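2020-04-18

Spent the morning trying to get my own activity export out of Brurell (the Q&A board we all used before moving to Oltari). I was sure there was a page for it under account settings, and there was, back in October, but the link now goes to a login loop. Tried it in a private window, same thing!

Found the old endpoint in my shell history in the end. It still answers if you pass the session token by hand, and it gives you pages of 53 records, which is a daft number but fine. Wrote a little loop, left a two second pause between calls so as not to annoy anyone, and went to make tea.

Came back to 2000 records and a stop. Exactly 2000, so that smells like a cap. My posts go back further than the oldest one in the file, so the early stuff is missing (and that's the bit I wanted, the parser answers from the Nyarko days).

Also the tags field is a string with pipes in it, not a list. Split it before importing or Oltari swallows the lot as one enormous tag. Ask me how I know.

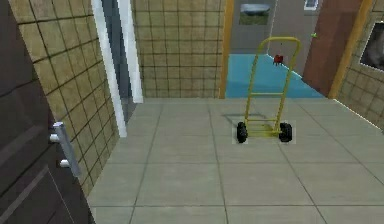

Brimness channel says the cap is per query, so if I sort oldest first and run it again I should get the other end, then dedupe on post id. Worth a go, and much nicer than scraping!

Script is in the shared folder as export v61, ignore the earlier ones. Still to do: dedupe, and check whether deleted answers come through.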